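Sweatshirt fleece

Sweatshirt fleece is a weft-knitted fabric with a smooth outer face and a looped or brushed back. It is used for sweatshirts, hooded sweatshirts, track pants, children's wear and some kinds of light blanket. The fabric is also called fleecy, sweatshirting or, when the loops on the back are left uncut, French terry or loopback. It should not be confused with polar fleece, a fully synthetic pile fabric that is brushed on both sides.

Terminology

Usage differs between countries and between branches of the trade. Mills tend to describe the cloth by its knitting structure, as two-thread or three-thread fleece, while retailers describe it by weight or by finish. In Australia the word fleecy is used for the brushed cloth and, loosely, for any garment made from it. The older term sloppy joe refers to a loose sweatshirt without a hood and is still heard, mostly in connection with school uniforms. Windcheater is common in Victoria for much the same garment, although elsewhere it can mean a light woven jacket.

Structure

The fabric is made on a circular knitting machine. A ground yarn forms plain jersey on the face, and a second, thicker yarn is laid in behind it. This inlay yarn is caught by the needles only at intervals, commonly every second or every fourth stitch, and floats across the back between those points. The floats form the loops seen on the inside of an unbrushed garment.

In two-thread fleece the inlay yarn is held by the ground yarn alone, and small specks of it may show through to the face. Where the two yarns are of different colours the face takes on a flecked look. Three-thread fleece adds a binding yarn, which hides the inlay and gives a cleaner surface. It is heavier, more stable and dearer to produce, and is preferred where the garment is to be screen printed.

Fibre

Cotton was the original fibre and is still common in the ground yarn. Blends of cotton and polyester are widely used because polyester lowers the cost, shortens drying time and limits shrinkage. The inlay yarn is spun with a low twist so that its fibres can be raised easily. A cloth with a cotton face and a polyester-rich back sheds more lint in its first few washes than one with an all-cotton back, depending on how thoroughly it was cropped after brushing.

Elastane is sometimes added to the ground yarn in fitted garments. Cuffs, hems and neckbands are usually cut from a separate rib fabric, dyed with the body cloth so that the shades match.

Finishing

Brushing, or napping, is carried out after dyeing. The cloth is passed over rollers covered in fine bent wires, which pull fibres out of the inlay loops until they form a soft pile. Several passes at light pressure give a more even result than one heavy pass. The pile may then be cropped to a level height. Brushing weakens the inlay yarn and makes the fabric slightly narrower, and both effects have to be allowed for when the cloth is knitted.

Other finishes include enzyme washing, which removes loose surface fibre from cotton, and garment dyeing, in which the sewn article is dyed whole. Garment-dyed sweatshirts often have darker seams and a slightly uneven colour on the ribbing. Muted shades such as olive, slate and charcoal are often chosen for this treatment.

Weight

Weight is given in grams per square metre. Light loopback cloth is used for summer and indoor wear, and the heaviest grades are used for winter hoods and work clothing. Weight is a poor guide to warmth when taken alone. A brushed cloth traps more air than an unbrushed cloth of the same weight, and a tightly knitted face does more to block wind than a heavy but open one.

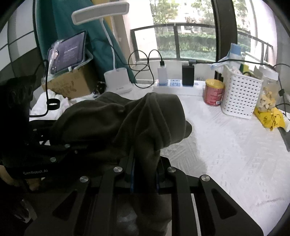

A soft, heavy knit garment in dark olive-grey.

Production

Large-scale knitting of sweatshirt fleece is now concentrated in regions with established dyeing capacity, as the cloth absorbs a great deal of water in processing. Smaller mills have survived by taking short runs. The Divholm mill accepts orders from 120 metres and supplies both loopback and brushed cloth, while Kelemen produces three-thread fleece only, for the uniform trade. Naltura sells an undyed organic cotton grade in rolls of 1000 metres.

Testing

Finished cloth is checked for shrinkage, spirality, colour fastness and pilling. Spirality is the tendency of a circular knit to twist after washing, so that side seams wander towards the front of the body. It arises mainly from yarn twist and is reduced by steaming or compacting the fabric before cutting. Pilling is assessed by tumbling a sample and comparing it with a set of reference photographs. The Prosov mill tests each dye lot over 12 wash cycles before release.

Care

Most sweatshirt fleece can be machine washed in warm or cold water. Turning the garment inside out protects printed designs and reduces wear on the face. Fabric softener coats the raised fibres and may flatten the pile over time. All-cotton garments can shrink noticeably in a hot dryer, particularly in length, and heavy grades are slow to dry on the line around the hood and pockets. Folding is preferable to hanging for storage, as the weight of the cloth can stretch the shoulders.

See also

French terry
Interlock
Jersey (fabric)
Polar fleece
Rib knitting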